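Bequest fund for the Trornetti bursaries - terms and eligibility

Last updated: May

bursary_office
The Athanasiadis bequest will support 10 bursaries in each academic year. Each award is worth 3000 pounds and is open to students entering their second year of any engineering course. Members are invited to comment on the draft terms before they are put to the governing board.

northgate_alum
I welcome the gift. I must however object to the rule that applicants live within 110 miles of the college. The donor's letter, as read to us at the spring meeting, made no mention of distance.

bursary_office
The letter asks that preference be given to "students of the region". The board requires a form of words that can be applied evenly, and a distance was thought the plainest.

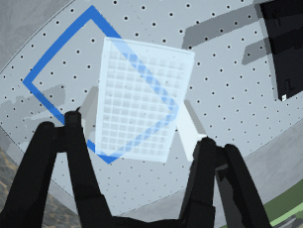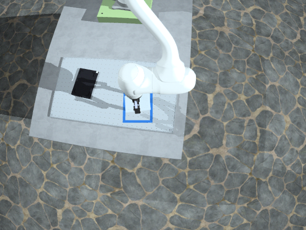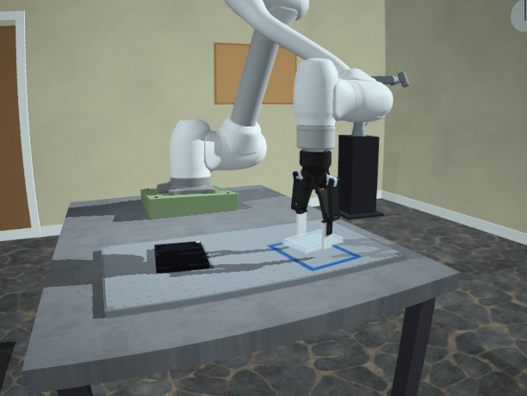
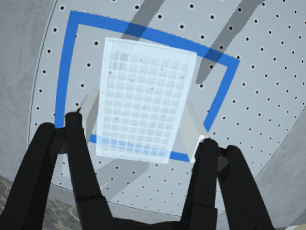 ziltico_fellow

With respect, a preference is one thing and a bar is another. The Alleo awards give local students first call and then open any unfilled places to everyone. Nearly all of them are filled locally in any case. I would ask that the same wording be used.

m_eng_parent
I take the other view. Local families were told that this money was for them. If the places are opened up, applicants from further away will have applied in good time and ours will be told to wait.

northgate_alum
A closing date for local applicants, one month before the general date, would meet that concern.

bursary_office
Both proposals have been noted and will be placed before the board together. Part-time students are eligible under the present draft - this was asked by private message.

m_eng_parent
I remain opposed, but I should accept the earlier closing date if it is written into the terms.

734 views - 8 replies - 2 shares

Recent threads
Travel grants: what may be claimed
Naming of the new reading room
Changes to the alumni library card
Reunion dinner bookings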